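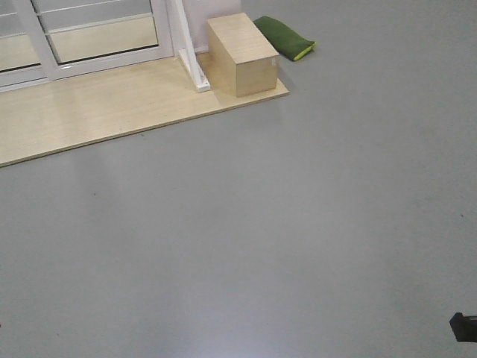 Test floor by the sliding doors, with the wooden platform, the block and the green cushion.

Rarura equipment planning set: README

Maintained by Emrys Voyle. Last revised in March.

What this is

Rarura is a collection of recordings made with a robot arm and gripper in an ordinary furnished room. The recordings themselves are described in a separate README. This one covers the planning side: what we bought, what we hired, what we put off, and what we would budget for if we set up a second room. It goes with the spreadsheet in the same folder and with the two stills on this page.

It was written for Ekard, who are paying for the second room, and for anyone else working out the cost of a similar setup. It assumes you already know which arm you want. We don't compare arms.

Contents of the folder

budget.csv: one row per purchase, hire or repair
hours.csv: working hours on the arm, by task
spares.csv: parts replaced and parts held
quotes: a folder of supplier quotes, with prices left in
room_plan.pdf: the floor plan, drawn before the fixed camera was moved

There are 393 rows in budget.csv. Most of them are small. Rows marked "shared" were split with the workshop next door and show our part of the cost only. Rows marked "returned" are kept in so that the delivery charges still add up.

Columns in budget.csv

item: plain name, as we would say it in the room
supplier: Vallejo, Cirkholm or other
type: buy, hire, repair or consumable
planned: yes or no
lead_days: days from order to delivery
cost: in pounds, excluding VAT
note: free text, often blank

The "planned" column is the one to look at first. It says whether the item was in the budget before we started. Of all the rows, 122 are marked "no". They are mostly fixings, cable, finger pads, tape and delivery charges. No single one of them would have worried anybody, but together they used up the whole of the contingency line.

How the money was split

We planned in four parts: the arm and controller, the gripper and its camera, the room, and running costs. The arm and controller came in on the quote. Vallejo supplied both and the price held for the length of time they said it would.

The gripper and camera went over. We budgeted for one gripper and one small camera at the wrist. We now hold a second set of fingers and a second camera, both bought in a hurry at full price. Buy these with the first order. Vallejo would have given us the package rate on them and said so at the time.

The room went well over. We had put down a figure for a table and some lighting and had left out almost everything else. A fair amount of our work is done low down, near floor level, and that changes what you need. Budget for floor cleaning, a mount that lets the arm reach down without fouling its own base, and some way of keeping cables up off the ground. Allow for blinds too if you have glass doors. Reflections on a smooth floor move through the day, and we lost a good part of several afternoons before we had a fitter in.

Running costs were close to plan. Electricity was less than expected and finger pads were more.

Work on and around poles

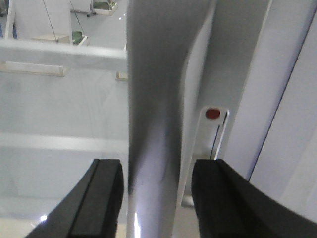

The tasks that cost the most per hour were those where the fingers go either side of an upright, such as a pole or a rail. The approach has to be fairly exact, and if the arm is a little off, one finger takes the load. In hours.csv these are filed under "upright". They make up 75 hours of work and a much larger share of the repair rows than that figure would suggest.

If your own work is mostly picking up soft or light things from an open surface, you can halve our allowance for fingers and pads. If it is mostly uprights, handles and frames, keep the full allowance and think about a force sensor from the start. We added ours later. It meant a new bracket, a new cable run and two days of recalibration, and the sensor cost the same as it would have done at the beginning.

Polished metal also gave the wrist camera trouble. We tried a filter, which helped a bit, and then turned the exposure down, which helped more and cost nothing. The filter is still in budget.csv. It was not returned because the packet had been opened.

Buying or hiring

We hired the fixed camera and its stand from Cirkholm for the first stretch and then bought the same model. In hindsight the hire was worth paying for. We changed our minds about height and angle several times, and Cirkholm swapped the stand without charge. Once the position had settled there was no reason to go on hiring.

We would not hire the arm. The terms we were offered did not allow custom fingers, and the insurance excess was high enough that one bad knock would have used up the saving.

Lead times

Take lead_days seriously. The arm arrived when promised. The mounting plate did not, and the arm sat in its crate until it came. Order the plate, the bolts and the power lead before the arm if you can, and check the plate drawing against the real floor. Ours needed a packing shim on one side.

Fingers machined to our own drawing took longest of all. Keep a spare pair on the shelf and reorder when you open it.

Suggested order for a second room

Blinds and electrics
Mounting plate and fixings
Hired fixed camera and stand
Arm, controller, gripper, wrist camera, second fingers and force sensor, on one order
Pads, tape and cable, enough for the first three months
Fixed camera, bought, once its position is settled

Known gaps

Staff time is not included anywhere. Early hours were written on paper and typed up afterwards, so treat the first few entries in hours.csv as less reliable than the rest. Prices have not been adjusted for inflation. Two quotes are missing from the folder at the supplier's request, though the totals are in the spreadsheet. The room plan shows the fixed camera in its first position and has not been redrawn.

Changes

Version 4 adds the "planned" column and corrects the VAT on the Cirkholm hire rows, which had been entered inclusive. Earlier versions should not be used for totals.

Corrections go to Emrys Voyle, with the row number if you have it.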